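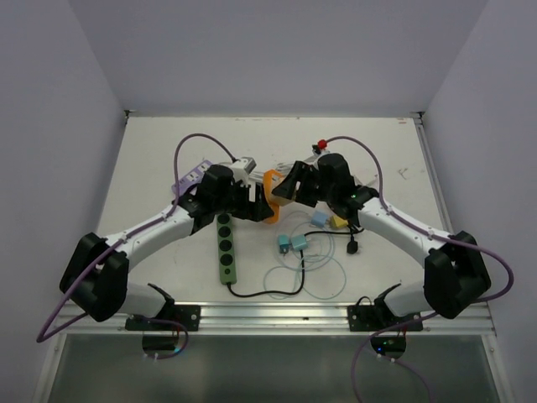

6. Chore trials on the two-arm table

6.1 What this section is for

This section explains how to set up and run a chore trial on the Trerkar two-arm table. It is written for staff at Trarnside who already finished the safety steps in section 2 and can start and stop the arms.

Many visitors ask us if the table can already tidy a desk or pack an order. The short answer is: some parts of it, on some days, with a person near. The trial sheet in 6.6 is made to give a more exact answer than this. Please fill it in also when the result is poor.

The chore in this guide is sorting plugs, adapters and power strips. We chose it after the towel chore, as it is a job which people in a house and people in a repair shop both know. A rigid thing such as an adapter is a fair test of the gripper. A thin cable is a harder test, and most of our failed trials come from cables.

6.2 Before you begin

You will need:

– the Trerkar table with both arms mounted on the front rail
– the Suvelow control program, already open on the desk computer
– one set of chore items from the grey drawer
– the trial sheet and a pen
– a timer

1. Check that nothing in the chore set is connected to the mains. All plugs and strips on the table must be dead during a trial.

2. Look at each cable for cuts or bare wire. Put damaged items in the return box, and write the item on the sheet.

3. Follow the cable of each arm by eye from the base to the wrist. It must have a free loop above the gripper, so that the wrist can turn without pulling. If the loop is too short, stop here and read section 3.4.

4. Wipe the table top with a dry cloth. Small marks are not a problem for the arms, but crumbs of tape are, as the fingers pick them up and then do not close fully.

Caution: Do not reach between the grippers while the arms have power, even if they look still. An arm which is waiting for a command looks the same as an arm which is switched off.

6.3 Laying out the items

The layout has a big influence on the result. With all items in straight rows the arms look very clever, and this tells you little about a real kitchen bench.

1. Place the power strips first. At least one must be in the middle, where both arms can reach it.

2. Place the adapters near the strips. Let two of them stand side by side with almost no gap. People leave things like this, and a gripper needs room for its fingers on both sides.

3. Drop the thin cables on the table from hand height. Do not arrange them after. If a cable falls over an adapter, leave it there.

4. Leave one part of the table free for the finished items. The free part may be at the left or the right, but keep it the same for the whole trial day.

5. Enter the layout as "easy", "mixed" or "hard" in Suvelow. Easy means no cable crosses another item. Mixed means one or two crossings. Hard is everything else.

Note: If you are not sure between two levels, choose the easier one. In this way we do not make our own results look better than they are.

6.4 Running the trial

1. Stand at the front, outside the panel, with one hand near the stop button.

2. Choose "Sort, two arms" from the chore list and press Start. The timer begins by itself, but please start your own timer also.

3. Let both arms make their first pick without help. The first pick is often slow. A pause of 30 seconds is allowed before you count it as a stall.

4. When one arm holds an item and the other comes to take it, watch the fingers closely. The second gripper must be closed before the first one opens. If the item falls, write "handover" on the sheet and let the trial go on.

5. If a cable is caught around a finger, press Pause, not Stop. Wait until both arms are at rest. Then press Release and follow the steps in 6.5.

6. The trial ends when all items are in the free part of the table, or when the timer shows 24 minutes, whichever comes first.

Caution: Never help an item into the gripper by hand, even at the end of a long trial when only one adapter is missing. It is dangerous, and the result cannot be used.

6.5 Freeing a caught cable

1. Check on the screen that the state is "Released".

2. Press the red stop button as well. Both steps are needed.

3. Open the fingers with the plastic key. Do not pull the cable through closed fingers, for this damages the rubber.

4. Lay the cable back on the table near the place where it was picked.

5. Step back outside the panel, turn the stop button to free it, and press Resume.

Write one "assist" on the sheet for each time you do this. Three assists in one trial means the trial is failed, and you can end it early.

6.6 Filling in the sheet

Write the items placed, the items dropped, the handovers which failed, the assists and the total time. In the last box, write the time which you would need for the same table by hand. Do it really, with the timer, and do not guess. Most of us need less than one minute for an easy layout.

6.7 What the results say up to now

Since January we have done 339 trials with this chore. Jean Forsyth keeps the full list, and you can ask her for it.

On easy layouts the arms usually finish, slowly, and a person could leave them to work while doing something else in the same room. On mixed layouts they finish less often. On hard layouts only 33 trials ended without any assist, and we would not leave the arms alone with these.

For a shop floor our opinion is careful but friendly. If the parts come always in the same tray and have no cables, the table can do useful work already. The Purba packing bench, which we tried last, is near to this case. For a home it is too early. A drawer full of old chargers is still faster to sort with two hands, and the person has to be there anyway to free the cables.

Please do not give visitors a date when this will change. Show them the sheet – the good pages and the bad pages – and let them watch one mixed trial from beginning to end.

6.8 Closing down

1. Send both arms to the park position and wait for the tone.

2. Switch off arm power, then close Suvelow.

3. Return the items to the grey drawer. Wind thin cables loosely and do not tie them, or they will keep the bend and behave differently next time.

4. Put the sheet in the folder, even if it is only half filled.

Section 6 last checked 29/06/2019. For the packing chore, go on to section 7.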